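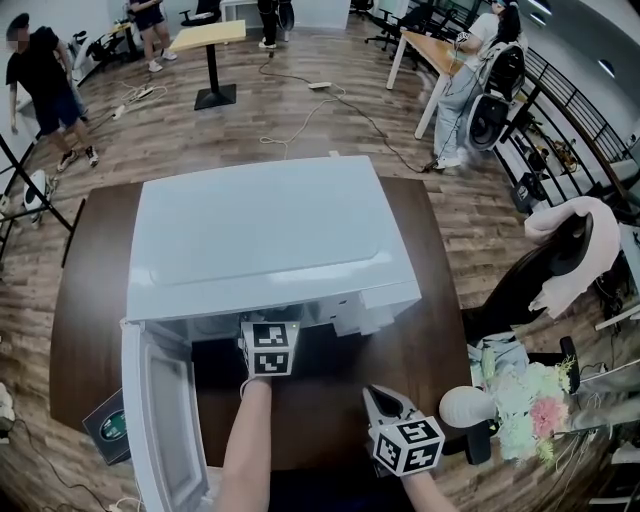 Where should a shared microwave go? (and how do I keep it nice?)

Posted by plorkodstead_jen, 9/12/23

Hi all! We finally have a microwave in our shared workroom and I am way too excited about it. It's a plain white one with buttons down the right side, and right now it lives on a dark wooden table out in the open. The power strips are on the floor a little way off, so there are cords across the walkway. People are in and out all day. Can it stay on the table, or does it need a proper shelf? And what do you use to clean the inside? I'd love to start good habits early!

Aivar Rebane

Congratulations, a microwave makes lunch so much better! A table is fine if it's sturdy and level. Two things I'd look at:

Leave a gap on the sides and on top for air – your manual gives the distance. Check how far the door swings too, so there's still room to set a bowl down.

Plug it straight into a wall outlet. Most manuals say no power strips, and a microwave can pull a lot more than the number on the front. We moved ours at Estamgate to the wall in November and I love not stepping over a cord with hot soup in my hands.

For cleaning, put a cup of water with 2 spoonfuls of white vinegar and a wooden spoon in it, run it until it steams, then leave the door shut for 8 minutes. Everything wipes right off with a soft cloth. So satisfying! Let the cup cool a bit before you grab it.

moulin_mike

wall outlet yes. ours trips the breaker if the kettle is on too

tess in the back office

Get a splatter cover!! They cost next to nothing and you'll hardly ever have to scrub. I also tape a little card on the side that says "cover your food, wipe your drips" and people really do it – well, most of them. Lemon slices work in place of the vinegar if your room is small and you don't want the smell. Enjoy it!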